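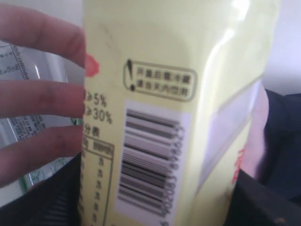 A yellow drink container held by hand at close range, seen by the wrist camera, with the barcode label turned sideways.

8 December 2023

Keith Cropper keeps the handling rules for the packing and sorting cells at Skalell, a contract firm that prepares mixed grocery items for small retailers. The rules run to 50 numbered clauses. Most concern gripper force, camera placement and the moment at which a person may put a hand into the work area. The current edition took effect in August and replaced a set of loose notices that had been taped to the cell doors.

Cropper trained as an instrument technician and still writes like one. Asked what the document is for, he gives a short answer. "It tells the operator and the programmer the same thing in the same words. Before that we had two vocabularies and a lot of arguments."

The section that draws the most questions is the one on hands. Under clause 5, a person may present, hold or reposition an item in view of the wrist camera only when the arm is in a monitored standstill. A reduced speed setting does not count. "Slow is still moving," Cropper says. "People look at an arm creeping along and decide it has stopped. The rule asks for a state the controller can report, and the operator has to read that state on the panel before reaching in."

The rule applies to demonstrations as well as production. Cropper sees demonstrations as the weaker point, as the person holding the item is usually thinking about the item. A drink container with a glossy side will throw back a bright streak of light, the holder turns it to get rid of the streak, and the hand travels farther than planned. The clause therefore sets a holding zone, marked on the work surface, and the wrist may not cross its inner line.

Fingers on the package are allowed. Cropper was asked whether that causes trouble for the vision side, given that a hand gripping a container from the left can hide part of the printed panel. "It does hide part of it. The standard says which part you may hide. Nutrition table, yes. Barcode, no. Storage warning, no. If your finger is on the code, change your grip and record the view again."

Storage warnings were added to that list late. An earlier draft protected only the barcode, on the argument that everything else could be looked up from it. Cropper objected. A lookup returns what the database holds, and he had found entries where the storage text was missing or had been copied from a different pack size. Under the present wording, any boxed text carrying an exclamation mark or similar icon is treated as a handling instruction and must be legible in at least one retained view. If a close view is blurred, it can stay in the record, but it cannot be the view that satisfies the clause.

He is particular about the word legible. "A programmer will tell me the software read it. Fine. I want a person to read it too, from the stored view, without the package in front of them. If the person has to guess at a digit, it goes down as unread. We don't fill in digits."

The same rule covers languages. Packages with Chinese, Vietnamese and English text pass through the same cell, and an operator is not expected to know all of them. Clause 31 says that text the operator cannot read is marked for review and is never transcribed by shape. The review is done by Tạ, a labeling office that works with the firm on imported goods. Cropper describes the arrangement as slow and says he has no wish to speed it up.

On gripping, the standard separates three surfaces: rigid, semi-rigid and yielding. Plastic drink containers are placed in the second group unless a test has moved them. The force limit for each item is set by squeezing a filled sample and watching the cap. "You watch the cap because that's where the pressure goes. The wall can look fine and the seal is already working loose." Limits are stored by item and may not be borrowed from a package of similar size. Log entry 1347, which Cropper cites when he is asked why, records a limit taken from a neighboring item and a tray that had to be washed down afterward.

Clutter gets a section of its own. Packages often come before the camera with other packages close behind them, and a transparent bottle next to an opaque one gives the segmentation software a poor edge to work with. The firm tried requiring a clear background for every view and dropped it. "Production isn't clear. If you qualify a cell on clean views, you've qualified it for a job it won't do." The present rule calls for both kinds, logged separately, with dark fabric and reflective surfaces noted by the person recording.

Two outside firms have commented on the text. Umik, which supplies grippers, asked for the force section to refer to motor current. Cropper refused and kept it in newtons at the fingertip. Platell, an integrator, asked for an exemption from the standstill rule for experienced staff. He refused that as well. "Experience isn't a signal the controller can check."

He did accept one change from the floor. Operators asked that the holding zone be marked on both sides of the work surface, so that a left-handed person would not have to reach across. The marking was extended and the clause now gives no preferred hand.

The next revision will deal with wrist camera focus. Cropper wants a minimum working distance stated for each lens, with a printed target checked at the start of each shift. The target has been drawn and the tolerance has not been agreed. He expects the programmers to ask for a wider one than he is prepared to give.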